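How to Set Up and Sign Off a Two-Arm Tabletop Cell

I get asked for this page more than any other, usually by someone who has a pair of small arms bolted down already and wants to start running them before lunch. I understand the feeling completely! But a few habits at the start of a session will save you a lot of bent fingertips and a lot of recordings you end up throwing out, so pour yourself some coffee and work through it with me once. After a week or two you'll be able to do it without the page.

These are the house rules we follow in the Hulme lab, and most of them began life as a note that Declan Hartley taped to the inside of a cabinet door. They sit underneath your own site's safety rules and the manual for your arms. If anything I say disagrees with either of those, follow them and drop me a line so I can fix it.

Before you power anything up

Start with the power off and your hands on the hardware. Take hold of each base mount and try to rock it. You shouldn't feel any movement between the mount and the bar it's fixed to, and you shouldn't feel the bar moving on the table either. If you do, tighten it now and write it in the log, even if it was only a quarter turn. Mounts that loosen once tend to loosen again, and the log is how we catch them.

Next, check the walls. We like a work area closed on three sides with plain panels in one flat color, with no posters, no tape marks and no sticky notes. It keeps dropped things from rolling off the back, and it gives the overhead view a steady background that looks the same in February as it does in the middle of summer. Wipe off any scuffs while you're there.

Now find your stop button. Touch it. I mean that literally, reach out and put your finger on it from the spot where you plan to sit. If you have to lean across an arm to get there, move the button, or move yourself. Anyone else in the room should be able to reach one too.

Cables

Cables deserve a section of their own, I'm afraid. A gripper cable has to be long enough for the wrist to turn all the way in both directions, and short enough that it doesn't sweep up half of what's on the table. You won't get this perfect. What you're after is a loose loop near the gripper and a tidy run back along the arm toward the base.

With the power still off, move each arm by hand (if your model allows it) to the farthest corner, then the nearest corner, then straight up. Watch the cable the whole time. It should never go tight and it should never get into a joint. Then swing the two arms toward each other and see whether the loops can catch. If they can, re-route one of them before you go any further. Colored cable is a real help, by the way. Ashley Fairclough talked me into it and I wouldn't go back to black.

Setting the speed limit

Our standing limit for any session with a person within reach is 30 percent of the rated joint speed, and it stays there until the last item on the sign-off sheet is done. With the area clear of hands and the second person watching, you may go up to 70. We don't go past that on the table cells at all. Set the limit in the controller itself, please, and don't count on the script to hold it for you. Scripts get copied, edited and renamed, and Mervyn Lambert once spent an afternoon chasing a fast arm back to a file called final_final_2.

Power up one arm at a time. Wait for the first one to settle, check its indicator against the manual, and only then switch on the second.

Laying out the work area

This is the part people enjoy, and it's also where they get careless. A cloth goes down first, pulled flat from the back wall right up to the mounting bar. Any ridge will snag a fingertip sooner or later. A patterned cloth is fine, and we swap ours regularly so that the arms don't learn to rely on one background.

Then set out your objects. Mix your shapes and heights: something flat, something tall, something that rolls, something small. Boxes that are open should be left open on purpose, with the flaps where you want them, because a flap standing up is an obstacle and both arms need to treat it as one. 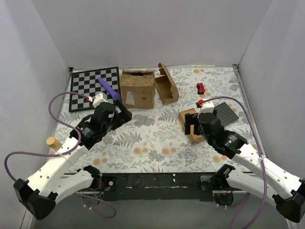 Two-arm cell with a mixed layout: chessboard at far left, boxes toward the back, small box at the right gripper.

Put the tall things toward the back when you can, so the arms aren't reaching over them to get to everything else. Look hard at whatever is closest to the grippers at the start, too. Cover up or remove shipping labels that show a name or an address before you record, and I'd ask you to be strict about that one even if the writing looks too small to read.

Signing off

Two people sign, and the second one can't be the person who did the setup. Read the sheet out loud to each other. It feels silly the first few times, but do it anyway. The sheet goes in the binder under the cell number, and the same number goes in the session notes. If you move a mount, change a cable or swap a gripper partway through, you're back to the top of this page and you need a fresh sheet.

Blank sheets are in the tray by the door. Ask for form 3324, and if the tray is empty, Marlene Meireles keeps the master copy.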